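The Bed Is the Packing Table

Care packages, in my house, get packed on the bed. Kitchen counter's never clear. Box open, snacks dumped next to it, then you fiddle - tall bags go in standing, wafer sticks up the side.

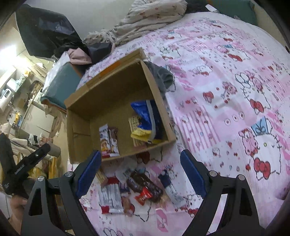
What goes in last

Chocolate. Always chocolate, flat on top so teh bars don't snap. Small candies fill the gaps.

Comments

Helge Nygård: Mine cost 37 to mail in February. Worth it

dru151: need that Hello Kitty sheet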